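Sorting the Paper: Our Learning Room in August

Welcome to the gallery page of the Tistovlow learning room. My name is Delia Pascu and I take care of the materials here, together with my colleague Jianguo Yao. Every August, before the new groups start, we empty the shelves and decide what to keep. Parents have asked me what we do in these weeks when the door is closed, so this year I write it down a little.

The room

The room is on the second floor, over the bakery, and in the morning it smells of bread until 10. We have two windows to the street and one long shelf which Jianguo built himself. He is very proud of this shelf and it is a little crooked.

The topics

We sort all worksheets by topic, and not by level as we did before. The level changes with every group, but a topic stays. At the moment we have 14 topics. Food and Travel are the biggest. Weather is very thin, and I would like to write new pages for it this winter.

The holiday box

Crăciun has its own box, because I bring many songs and small texts from home and the children ask for them already in October. Last year three song sheets went missing. If you have one at home between the school books, please bring it back, I will not be angry.

Lalla's corner

Lalla is the name of the reading group for the youngest ones. Their pages are mostly pictures to color, so they are used only once and there is not much to sort. We keep one clean copy of each page and give the others away for drawing on the back side.

The old copier

Our copier is an Otuteck and it is older than some of our students. It makes a gray line on the left side when it is tired. We let it rest for a few minutes and then it works again – please do not open the back door of it, even if the line is very ugly.

The Sports pages

Sports was the topic I was afraid of. It was used by 6 groups in one year, and everybody put the pages back in a different place. We write the name of the topic by hand at the top of every sheet, in blue marker and in capital letters, so it can be read from the other side of the table.

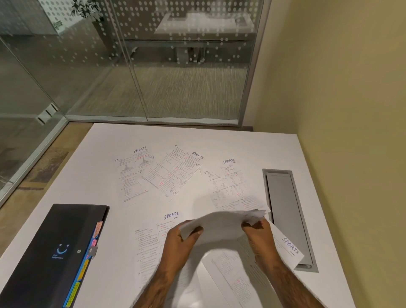

After that comes the slow part, to compare the pages and find which ones are the same. Printed text in small letters is tiring for the eyes, and the red marks do not always help, so we do one topic and then we drink tea. A page that is too crumpled goes to the paper recycling, if we have a better copy. If it is the only one, we put it under the big dictionary for a night.

For the students

When you come back in September, please look at the top of the page before you return it to the shelf. The folders stand in the order of the alphabet, with Animals at the window side. Old worksheets from home are also welcome, with or without the answers filled in. You can leave them in the tray next to the door, and Jianguo will look through them on his next free afternoon.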